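Speaker notes, parts room talk
March 12, 2018
Slot is 8 minutes plus questions. Slides are plain, so say the numbers out loud.

**Opening**

Good morning. I run the returns desk at the Collell warehouse. I'm going to talk about how we handle goods that come back, and what changed when we stopped sorting them by customer.

Ask for hands: who here has a shelf for things waiting on a decision? Wait for it. Go on.

**How it used to work**

Every return went on a shelf under the customer's name. Gisitz had one shelf, Palamarchuk had two, and the small accounts shared the rest. When a customer called, we could find their box quickly. What we couldn't tell them was whether anyone had looked at it.

Last September we did a full check of the shelves. There were 576 items. Of those, 76 had already been inspected and passed, and they were still sitting there. They could have gone back into stock the same day.

(Pause here. People usually write the numbers down.)

**Sorting by status**

We now sort by where the item is in the process. The customer's name stays on the paperwork and in the computer. The place on the table tells you the status, and the item moves when the status changes.

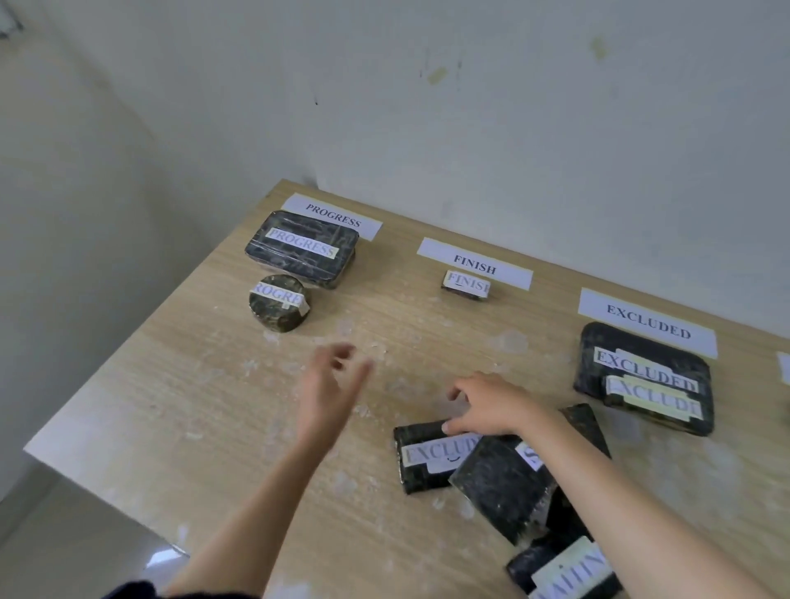
The rule about moving things took longer to settle than the names did. At first, people finished the inspection, filled in the form, and left the item where it was until the end of the shift. By then the next shift had come in and started on it again. Now the same person who signs the form moves the item, before picking up another one.

Mention the Clulteto order here if there is time. Mixed pallet, 200 pieces, half of them with no return slip. We opened one record for the whole pallet and split it as we went. Skip this if the clock says six minutes.

**What didn't work**

Colored stickers. They fell off in the cold bay and we had three different reds.

A separate shelf for rush jobs. Within a month everything was a rush job. We took it out and now the shift lead decides the order each morning.

**What I would do first**

Do the shelf check before you buy anything or rename anything. Write down the status of every item, even if the status is "don't know." Ours took two people a day and a half.

Then pick your status words with the people on the floor and keep the list short.

**Questions**

Likely ones: how we treat warranty parts (same process, different form), and whether the software had to change (one field added).

Handout is at the back table. Leave the last slide up.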